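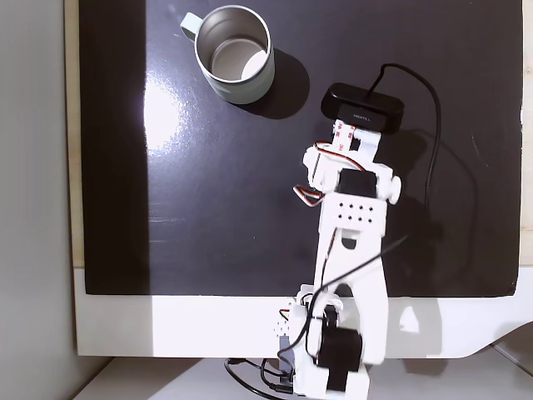 Sage-green mug with a steel lining, near the top of a glossy black board

Plemevmont Talk > Politics and Council > Benitz ward result

marrowfat
Posted August 2024

Seventeen votes! I've followed Benitz ward since the boundaries were redrawn in March and I have never enjoyed a count so much. The independent took it by 17 after two recounts, and the sitting party's candidate looked like she'd been told the wrong bus had come. The runner-up was brilliant about it though, went straight over and shook hands.

What I really want to talk about is the postal votes. 279 of them came from the Sotomayor Road end, where turnout is normally dismal. Somebody has been knocking on doors up there and I'd love to know what they were saying.

tidewrack_2
It was the bus. I live on Sotomayor Road and all anyone talked about on the step was the evening service being cut. The leaflet with the old timetable next to the new one did more than any speech could have. My mum stuck it on her fridge.

OldQuarterPounder
Bit of a rosy view. The ruling group lost it by picking someone from the other side of the river and then not turning up to the hustings. You could have stood a wheelie bin against them and got 800 votes.

marrowfat
They did send somebody to the hustings! She just left before the questions. Which, fair enough, is worse.

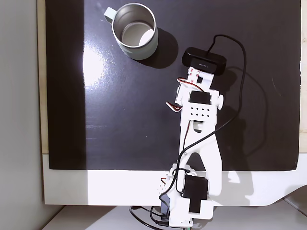 The mug from overhead, handle pointing up and to the left

penhallowish
I was at the hustings and I thought it was the best evening out I've had all year, and I paid for a comedy night in March. Almost 300 people, standing at the back, and a proper argument about the Zakik site that went on past closing. The chap behind me heckled both sides equally. More of this please.

OldQuarterPounder
The Zakik site is exactly my point. One independent can't do a thing about it. Planning has seven members and the ruling group still has four of them. People have voted for a promise that can't be kept.

tidewrack_2
She never promised to stop it. I've got the leaflet here. It says she'll "ask for the traffic survey to be published in full". That's all it says. You can disagree with it but at least read it.

OldQuarterPounder
All right, I've read it now, it's on their page. It does say that. The paragraph underneath is doing a lot of hinting though.

sundaylintel
Can I ask a daft question, first time I've voted in a local one. Does the count change who runs the council? My flatmate says yes and I said no and there's a takeaway riding on it.

marrowfat
Not daft at all, welcome! You win the takeaway. They still have a majority, it's just down to one. So if anybody is off sick on the night of a vote it gets very interesting. Go and sit in the public gallery, it's free and the seats are better than the cinema's.

penhallowish
Seconded. Take a cushion though, I don't know which cinema marrowfat goes to.
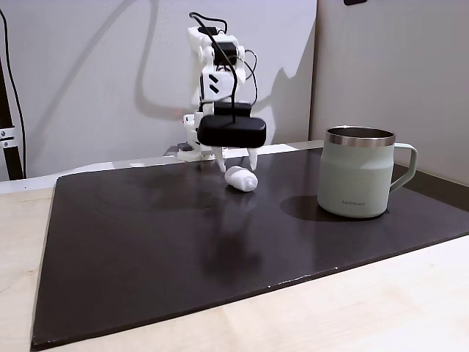 White robot arm with a black gripper housing, above a dark brown board

grebe_on_tour
Bringing this back up as the agenda for the next full council is out. Item six is the bus contract! First meeting with the new member in her seat and they've put it before the break, so it won't be rushed through at ten at night like last time.

tidewrack_2
Oh that's great news. There's public speaking at the start as well, three minutes each, you have to email democratic services by noon the day before. I've put my name down and I'm already terrified.

OldQuarterPounder
I still think it ends with a vote along party lines and a review that reports in March. But I'll come and watch, and if you're speaking, tidewrack, I'll clap. Don't read the timetable out.

tidewrack_2
I was going to read the timetable out.

marrowfat
Read it out! Just the bit after seven o'clock, it'll take you four seconds. See you all up in the gallery, I'll be the one with the big flask.

sundaylintel
I'm coming too, flatmate as well. He's paying for the bus there and I suppose it's a taxi home.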